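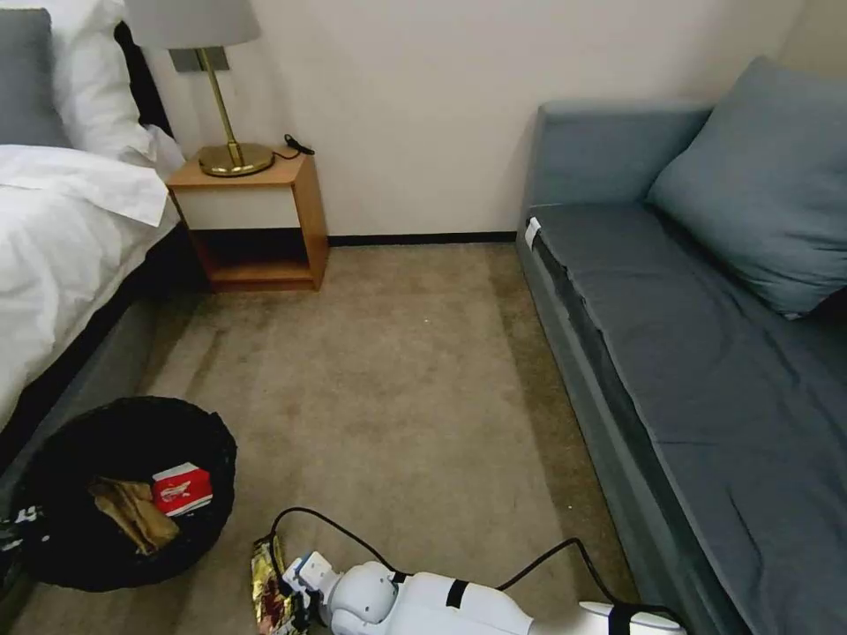

客室作業。アームの先は菓子の包み。左手前がくず入れ。

Okabe 機材計画担当 募集（契約職員・1名）
客室作業ロボット「Asent」の機材購入、予算、更新計画

掲載日　2020年1月22日

急ぎの募集です。前任が年度途中で異動になり、来年度の予算案が途中で止まっています。書きかけの表を引き継いで、最後まで仕上げて、そのあとの発注まで面倒をみてくれる人。技術者の募集ではありません。アームを動かすプログラムは書きません。買うもの、借りるもの、直すもの、捨てるものを決めるための紙（と表計算）をつくる仕事です。

勤務地は Bornton 事務所。Satthorpe の試験客室にも通ってもらいます。

どんな職場か

ホテルの客室で、床やベッドまわりに落ちたごみを拾う、くず入れに入れる、クッションを元の位置に戻す、といった作業をアームにやらせています。試験客室は Satthorpe に11室。どれも普通に営業しているホテルと同じ家具を入れてあります。ベッド、ナイトテーブル、ソファベッド、電気スタンド。部屋ごとに配置が違うので、同じアームでも届いたり届かなかったりします。

届かない、となると現場から「長いやつを買ってほしい」と言ってきます。そこで買うのか、台の高さを変えるのか、部屋のほうをあきらめるのか。金額と納期と置き場所を並べて、判断できる形にして出す。そういう役回り。

事務所側は調達、経理、総務が同じ島に座っています。静かではないです。電話はよく鳴ります。現場側は試験客室の隣の控室が机代わり。コピー機はありません。

担当してもらう仕事

来年度予算案の仕上げ
枠は税別で270万円。人件費と家賃は別枠なので入りません。本体、グリッパ、ケーブル類、固定具、予備部品、修理、送料、試験用の消耗品、全部この中です。現在の案は枠を超えています。どこを削るか、どこを翌年に送るかを現場と詰めてください。

見積りの取得と比較
相見積りが原則。ただし専用部品は一社しか扱いがないことが多く、その場合は理由書を書きます。理由書のひな型はあり。古いです。直しながら使ってください。見積りは税込・税別が混ざって届きます。送料込みのものとそうでないものも混ざります。比較表に入れる前にそろえること。ここを飛ばして過去に一度痛い目にあっています。

発注、納品確認、検収
発注書の作成から、箱を開けて中身を確かめるところまで。現場の人が先に開けてしまうことがあるので、納品書だけは必ず回収してください。検収の印が遅れると支払いも遅れます。

機材台帳の管理
台帳に載っているのは39点。実際に棚にあるものと合っていません。着任後最初の仕事は、この突き合わせになると思います。型番のシールがはがれたもの、貸し出したまま戻っていないもの、部品取りにしたのに台帳では現役のもの。どれもあります。

更新計画
今あるものをいつまで使うか。修理して使い続けるのと買い替えるのと、どちらが安いか。12か月先までの月ごとの支出見込みを毎月更新して、所長に出します。見込みが外れるのはかまいません。外れた理由が書いてないのは困ります。

リース、レンタルの検討
購入だけが選択肢ではありません。短期の試験なら借りたほうがいい場合も。ただし借りた機材には穴をあけられない、シールも貼れない、改造できない。現場は穴をあけたがります。契約書の原状回復の条項は先に読んで、現場に伝えてください。

消耗品の補充
地味ですが量があります。くず入れ、袋、試験用のごみ（紙、空き箱、菓子の包みなど）、テープ、結束バンド、アームに巻くベルト、清掃用品。少額のものは小口現金、それ以外は月締めの通常発注。領収書は当月中に。月をまたいだものは経理が受けとってくれません。

予算の中身について、もう少し

応募を考えている人から事前に聞かれることが多いので書いておきます。

いちばん大きいのは本体ではなく、まわりのものです。本体は一度買えばしばらくもちます。お金が出ていくのはグリッパの指先、関節のカバー、ケーブル、コネクタ、それから固定用の台。ケーブルは引っかけます。ベッドの脚、ソファの角、コンセントのまわり。客室は工場と違って床がカーペットで、台車のキャスターも選び直しになりました。工場向けカタログの値段をそのまま積み上げた予算は、客室では使えないと思ってください。

つかむ対象で指先が変わります。紙は滑る。紙箱はつぶれる。薄い包装は軽くて、形が決まりません。汎用の指先ひとつで済ませるか、交換式にして何種類か持つか、まだ結論が出ていません。交換式にすると部品点数が増え、台帳の行も増え、在庫も増えます。汎用で済ませると失敗の回数が増えて、現場の時間がかかる。現場の時間は別枠の人件費なので、機材予算だけ見ると汎用のほうが得に見えてしまう。ここをどう見せるか。来年度案の山場です。

予備をどこまで持つか、も未決。納期の長い部品は予備を持ちたい、でも予備で枠を使い切ると新しい試験ができない。前任は「納期の長い順に並べて上から買う」という方式でした。悪くない方式ですが、壊れやすさが入っていません。改善案があれば面接で聞かせてください。

家具も一部この枠に入ります。ソファベッドの張り替え、電気スタンドの買い替え、カーペットのしみ抜き。アームがぶつけたものは機材側の負担、普通に使って傷んだものは施設側の負担、という取り決めです。境目でもめます。もめたら記録を見ます。だから記録をつけてください。

保険。機材の動産保険は加入済みですが、Bornton と Satthorpe の間の運搬中が対象かどうか、条文の読み方が分かれています。保険会社に確認中。着任までに返事が来ていなければ、続きをお願いします。

輸入品について。為替の見込みを入れずに予算を組んで、発注時に足りなくなったことがあります。外貨建ての見積りには、必ずレートと日付を書くこと。関税と通関手数料の行も忘れずに。

一日の流れ（あくまで目安）

朝は Bornton でメールと納品の確認。夜のうちに海外の業者から返事が来ているので、まずそれ。午前のうちに発注関係を片づけて、昼前に経理へ回す。経理の受付は昼で一度閉まります。

午後は表の更新か、業者との電話、または Satthorpe へ移動。Satthorpe では棚の確認、壊れたものの聞き取り、次に必要なものの聞き取り。現場の人は困っていてもなかなか言いません。テープで巻いて使い続けます。見て回って、気づいたら聞く。作業中の部屋には声をかけてから入ってください。

週に一度、短い打ち合わせ。現場、調達、経理。議事録は担当者（つまりこの募集の人）が書きます。決まったことと、決まらなかったことだけでいいです。

期末は忙しいです。隠しません。一月から三月は見積りの有効期限と年度末の締めが重なって、毎日なにかの期限が来ます。四月に入ると急に静かになります。有給は四月以降にまとめて取る人が多い。

応募条件

必須
・表計算ソフトで、他人の作った表を壊さずに直せること
・見積書、発注書、納品書、請求書の流れがわかること（業種は問いません）
・日本語での業務メール、電話
・英語の見積書や仕様書を辞書を引きながらでも読めること
・Bornton と Satthorpe の両方に通えること

あるとうれしい
・機械、電気部品、実験機材などの購買経験
・固定資産台帳または備品台帳の管理経験
・リース契約を読んだことがある
・ホテル、施設管理、清掃の現場にいた経験
・普通自動車免許（部品の運搬で使うことあり。なければ別の人が運転します）

ロボットの知識は不要です。部品の名前は働きながら覚えられます。ただ、わからない品名をわからないまま発注しない人。「これは何に使うものですか」と聞ける人。現場は嫌がらずに答えます。たいてい長く答えます。

向いていないかも、と思うのは、決まった手順がないと動けない人。手順書はあるにはありますが、穴だらけです。穴をみつけたら埋めてもらう前提です。

待遇

雇用形態　契約職員。期間は着任日から12か月、更新の可能性あり。更新の判断は業務量と来年度の予算状況によります。
試用期間　あり。期間中も給与は同じ。
給与　当所規程による。経験を考慮。面接時に金額を書面で示します。
勤務時間　所定の日勤。時差出勤可。海外業者との電話で早出になる日は、そのぶん早く帰ってください。
休日　土日祝、年末年始。
残業　期末はあり。残業代は全額支給。
交通費　実費支給。Bornton・Satthorpe 間の移動も勤務時間に含みます。
社会保険　完備。
在宅　表の作業だけの日は相談可。納品予定のある日は出勤。
その他　作業着貸与、事務所にロッカーあり。昼食は各自。Satthorpe の近くに店がほとんどないので持参をすすめます。

応募方法

次の書類をまとめて、Bornton 事務所の採用係まで郵送またはメールで。メールの件名は「機材計画担当 応募」としてください。違う件名だと業者のメールに埋もれます。

・履歴書（写真は貼らなくてよい）
・職務経歴書。購買や予算の経験は、扱ったものの種類と、自分がどこまで決めていたかがわかるように
・下の課題への回答（用紙一枚以内）

課題
試験客室で使うグリッパの指先を、汎用のもの一種類に統一する案と、交換式で数種類持つ案があります。どちらかを選べという課題ではありません。比較するために、現場、業者、経理のそれぞれに何を確認するか、確認したい項目を書いてください。箇条書き可。手書き可。きれいな資料は不要です。

書類の返却はしません。選考後にこちらで処分します。

選考の流れ

書類選考
　↓
面接（Bornton。所長、調達、経理が出ます）
　↓
Satthorpe の見学（試験客室と機材棚。動きやすい靴で）
　↓
条件提示

締切は設けていません。決まり次第終了、このページも下ろします。書類は届いた順に読んでいきます。見学は面接と同じ日にできるよう調整しますが、客室の試験日程しだいで別の日になるかもしれません。そのときの交通費も出します。

着任はできるだけ早く。現職のある方は、引き継ぎに必要な期間を職務経歴書の最後に書いておいてください。それで不利になることはありせん。

よくある問い合わせ

機材の選定は自分で決められますか。
→ 少額のものは担当者判断。それ以上は所長決裁。ただ、決裁に出す案をつくるのは担当者なので、実質かなり任されます。

アームを操作することはありますか。
→ ありません。検収のとき、現場の人が動かすのに立ち会うことはあります。電源の入った機材には一人で触らないでください。

来年度の枠は増えますか。
→ 今のところ増えない前提で。増額の要望は出せます。出すなら根拠の表も。

前任者からの引き継ぎは。
→ 別の部署にいるので質問はできます。引き継ぎ書は途中まで。ファイルの置き場所の一覧はあります。「最終」「最終2」「最終_修正」というファイルがあり、どれが生きているかは確認中です。

業者からの売り込みが目的の応募は。
→ お断りします。売り込みは調達の代表窓口へ。

副業は。
→ 届出制。取引のある業者での副業は不可。

短時間勤務は。
→ 相談に応じます。期末だけは長めに入ってもらえると助かります。

見学だけしたい。
→ 応募者に限らせてもらっています。部屋が狭く、作業中は人が増えると試験が止まるため。

同時募集（短期）

台帳の突き合わせを手伝ってくれる人も別に探しています。棚の機材を一点ずつ出して、型番を読んで、シールを貼って、表に入れる作業。Satthorpe のみ。学生可、経験不問。細かい字が苦にならない人。期間は作業が終わるまで。こちらは課題なし、履歴書だけで結構です。件名は「台帳 応募」で。

機材計画担当と両方に応募しても構いません。その場合はメールを分けてください。

Okabe Bornton 事務所　採用係
問い合わせの電話は午後にお願いします。午前は発注でつながりにくいです。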